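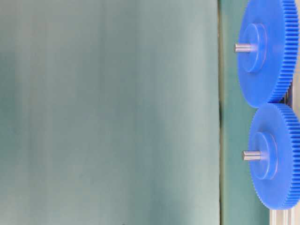

Issue 27, page 10

Gallery: Blue Gears at the Brundham Bench

Text and selection by Nathalie Melnyk

The gear work at Brundham has taken up most of the small-parts bench since March. The parts are plain plastic spur gears in blue, with fine straight teeth around the rim and a raised hub in the middle. They are used in the Nendura teaching drive, a tabletop gear train that schools and evening classes put together and take apart many times over. 

The pair that opens the page shows the basic arrangement. Two gears sit one over the other with their rims close together, and a short metal shaft stands out from each hub. The shafts are parallel. That matters more than anything else in the drive, and it is the first thing to check on a finished build. If one shaft leans, the teeth press hard on one side of the rim and hardly touch on the other. The train will still turn for a while, but the teeth wear at an angle and the gear has to be replaced.

The drive is sold flat in a box with the gears in one bag and the pins in another. A full class set has 15 gears. Check the bag against the packing sheet before handing anything out, and keep the spare pins in a lidded tub. They roll.

A few notes on the gears for anyone new to the drive. The teeth are fine, so dirt shows up quickly as a rough feel when the gear is turned by hand. An old toothbrush and warm soapy water will clean them. Let the gears dry on a towel before they go back in the bag. Do not use solvent on the plastic. A dry cloth is enough for the pins.

When fitting a gear, hold it by the hub or the flat face and leave the teeth alone as much as possible. Bring the second gear in slowly until its teeth find the gaps in the first. If it will not go, turn it by half a tooth and try again. Forcing it chips the teeth, and a chipped tooth can be felt on every turn. 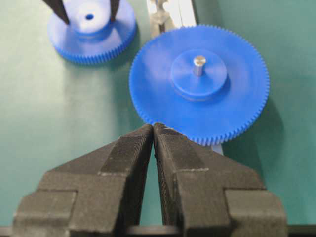
Two gears on the green tabletop: the nearer one has its metal pin in the hub, the farther one has an open hole.

The pin is the part most often left out in class. A gear without one looks finished from the side, and the mistake does not show until the gear is supposed to go on the drive. Look straight down at each hub before moving on. A pinned gear has a bright spot of metal in the center, and an unpinned one has a small dark hole.

Pins go in by hand. Start the pin upright, press evenly, and stop when it no longer moves. If it goes in crooked, pull it out and start over. Tapping it with a hammer was suggested in an earlier issue, and we no longer recommend it. Several readers wrote in with split hubs.

A smooth, flat surface is best for this job. A colored mat or tabletop also helps when a pin gets dropped. On a gray bench they can be hard to find again.

The Maihi evening class works in pairs, with one person fitting pins and the other checking hubs and passing the gears along. They changed places halfway through and got through the whole set before the break. The Trastari group had each person build a complete drive alone. It took longer, but everyone went home having done each step.
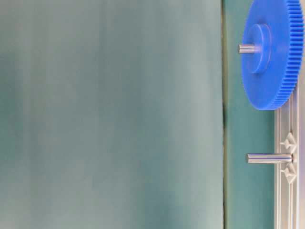 Storing the Gears

Put the gears away flat, hub side up, in a shallow tray. Standing them on their rims puts weight on a few teeth, and they tend to roll into each other. If they have to be stacked, lay a piece of thin card between the layers.

Pins can stay in the hubs between classes if the gears will be used again soon. For longer storage, take them out and put them back in their tub. Keep the tray out of direct sun and away from heaters.

Replacement gears are listed in the Nendura parts sheet under number 457, and pins are ordered separately. Give the name of your class or group with the order so that the parts are sent to the right room.

Send pictures of your own gear builds to the Brundham desk by the end of the month. Please include one close view of the teeth and say which drive the gears are for.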